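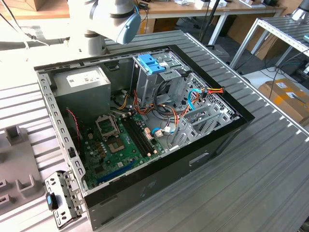 4.2 State of the interior at intake

The second part of the survey concerns what is still inside a desktop computer when it arrives at the depot. By interior we mean everything that can be seen after one side panel is taken off and the tower is laid down with the open side up. We did not test any part electrically at this stage. A part was recorded as present if it was in its place, and as absent if its slot, socket or bay was empty.

In total 712 towers were opened between June and the end of the collection period. Most of them came to Drultholm through the municipal drop-off points, and a smaller group came from the offices of Dönmez, which replaced its desktop computers in the same year. The two groups are kept separate in the tables, as they differ strongly in age and in the way they were stored before collection. Office machines usually arrived with all screws in place. Household machines had often been opened before, and in many cases the side panel was held by a single screw or by none.

The recording sheet was taken from the Cetero protocol with small changes. Cetero lists the parts by their market value, starting with the processor. We found this order inconvenient at the bench, because the eye does not move in this way over an open case. After a trial with 25 towers we rearranged the sheet so that it follows the layout of a common case: power supply first, then the board with its socket and slots, then the drive cage and the expansion brackets, and the cabling at the end. The categories themselves were not changed, and the results can still be compared with earlier work that used the original list.

One pattern was so frequent that we gave it a name. We call a tower "picked" when the processor and all memory modules are absent while the power supply and the board remain. By this definition 305 of the towers were picked. Such a case can look almost complete from a short distance. The power supply fills its corner, the cables run across the middle in their usual colors, and the board is where it should be. Only a closer look shows the open socket with its metal retention bracket raised and the slots beside it with nothing in them. Figure 6 gives a view of this kind, with the blue latch still on top of the drive cage and the expansion brackets still in their row.

The picked towers are of interest for two reasons. First, the removed parts are small, light and easy to sell, and they can be taken out in a few minutes without cutting or breaking anything. The person who removes them knows what he or she is doing, at least to some degree. Second, the parts that stay behind are the heavy ones. A depot that is paid by weight will hardly notice the difference, but a workshop that hopes to put machines back into use will notice it at once. Ilgın Canpolat raised this point already in the planning of the survey, and it was the main argument for recording each part separately and not only weighing the case as a whole.
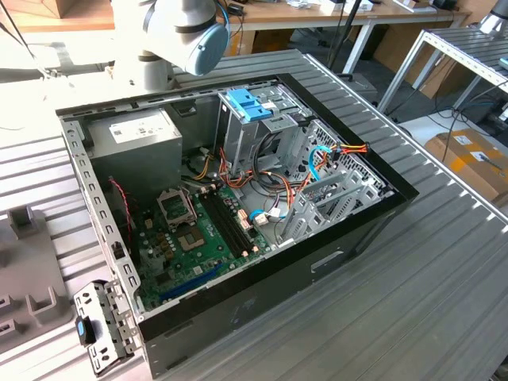 Cabling needs a separate remark. In the original protocol the cables are one single item, which is marked as present or absent. This was too coarse for our purpose. A power cable that comes out of the supply almost always stays with it, and its presence says little about the history of the machine. Data cables are different. They can be unplugged at both ends and they are often taken together with the drive. A data cable that has been left behind, with one end free, suggests to us that a drive was removed by someone who did not need the cable or did not care for it. We therefore recorded the two kinds on separate lines, and for data cables we also noted whether each end was connected, free, or hidden from view. The last category was used more often than we would like – the bundles near the front of the case cover a good part of the connectors, and we did not move them before the sheet was filled in.

A similar difficulty exists for the drive cage. When the case lies on its side, the cage hides its own contents from several directions, and the latch on top can be closed over an empty bay. In the first weeks some bays were marked as full only because the latch was closed. Recep Uçar rechecked these entries later from the stored cases, and the corrected values are the ones used here. For the last part of the collection we asked the recorders to look into the bay from both sides.

Loose metal pieces were recorded under "other". These are mostly brackets, slot covers and small holders that had been detached from the case and lay inside it or beside it. They have almost no value as material and no entry in the Clukitz price list, which covers more than 3000 used parts. For reassembly, however, they matter. A bracket with a certain pattern of holes fits one family of cases and no other, and without it a working drive may have no place to be fastened. We recommend that such pieces are kept in a bag which is tied to the case, and that the bag carries the same number as the sheet.

It should be said clearly what these data can not show. An empty socket does not tell when the processor was taken out, or by whom. It may have been the last owner, who moved it to a newer machine, or another person at the drop-off point. We have no means to separate these cases, and the word "picked" should not be read as an accusation. It also does not follow that the parts which remained are in working order. A power supply may look clean and still be defective, and boards with no visible damage can fail in the first test. The share of usable parts is treated in Section 4.3, where the results of the electrical tests are given for the office group and the household group.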